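LED strip makes my whole room pink, how to choose the color for a desk?

Yulan Zheng
April 14, 2023

Hello everybody. I bought a color LED strip from Vollside for my small room and I put it under the shelf over my desk. In the evening I like very much the pink and the purple. But when I sit there to sort my embroidery threads, I cannot see which thread is light gray, which is cream and which is white. Last week I stitched a whole leaf in the wrong green and I saw it only in the morning. I already tried to make the strip less bright and the problem is the same. Should I buy a different strip, or is it enough to add a normal lamp? The desk is against the wall and I have space only for something small. My budget is not large, because I must also buy a chair in June.

Waaka

just use white light?? pink is for parties. my brother has the same strip and he put it behind the TV, looks good there

Sihan Xu

I had a similar difficulty when I painted small figures in the evening, so I will try to explain what I learned.

A thread has no light of its own. It can only send back the light which falls on it. If the strip gives mostly red and blue, there is very little green for the green thread to send back, and it will look dark or brown. With less brightness you have the same mixture, only weaker, and for this reason the dimmer did not help you.

White and cream are the most difficult. Both take the color of the lamp, and the small difference between them disappears.

Magenta-pink light first, then purple-violet:
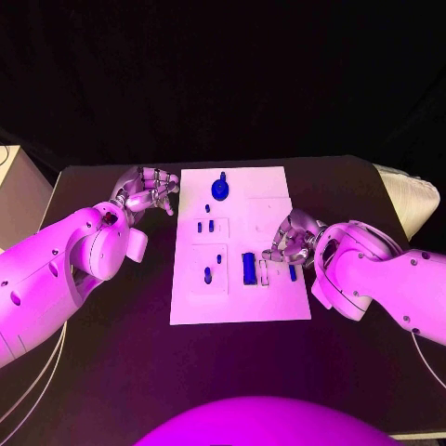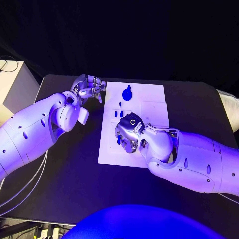
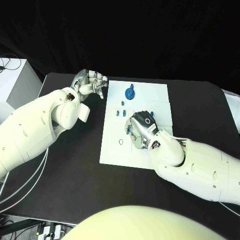

For the desk I would keep your strip and add one small clip lamp. On the box please look for the letters CRI. The number after it should be 90 or higher — many cheap lamps do not write it at all, and these I would leave in the shop. For the color of the white light, I use 4000 K. With 3000 K the room is cozy, but my cream and my white are again too close.

Switch off the strip completely while you sort. If you leave both on, the pink will still come in from the side, and the shadows of your hands become colored, which I find tiring for the eyes.

One more small advice: write the color number on every bobbin with a pen. Then you can sort even in bad light.

Yulan Zheng

Thank you Sihan, now I understand about the dimmer. I found a clip lamp in Pandamberg and it has CRI 95 on the box. I will try it on the weekend with the greens first.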